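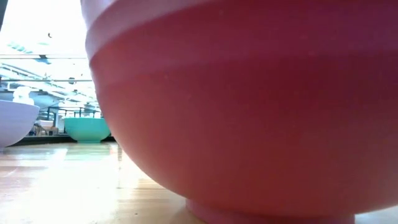

Bowls and tabletops - the Gillell kitchen

Updated 16th July

The kitchen at Gillell was put back together in June, and this page collects pictures of the things that get used in it. It is a small room with one good table, so most of what we own ends up on the wood sooner or later. Click any picture for the larger version.

The bowls come from two places. The large red one is from Storkero and has a stepped band below the rim and a short round foot. It does most of the heavy work: salad for 20, bread dough, popcorn. Empty, it weighs 430 grams on our scale. The pale ones were bought later, from Holari, after we got tired of borrowing. They are plain, with a rounded lip that is easy to hold.

All of them are washed by hand. The red shows specks of flour more than the pale ones do, so it gets wiped a second time before it goes back on the shelf.

The table

The top was made up by Huang, the joinery shop on the main road, from narrow staves glued side by side. We asked for mixed tones and no stain. It gets oil 2 times a year - more if the winter is dry - and crumbs are brushed off along the grain.
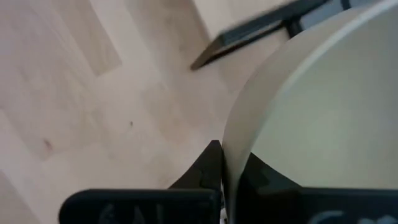 Off-white bowl on the stave top. The two knots are in the wood to the left of it.

We were offered a top with no knots in it and said no. The darker staves were part of the same batch, and we like them next to the cream ones.

Bowls are lifted and not dragged, as grit under a foot will scratch the oil finish. Hot pans go on the stove or on a trivet.

More galleries: Shelves and hooks - Pantry - Back porch

Prints of any picture on this page can be ordered through the contact form. Allow 20 days for delivery.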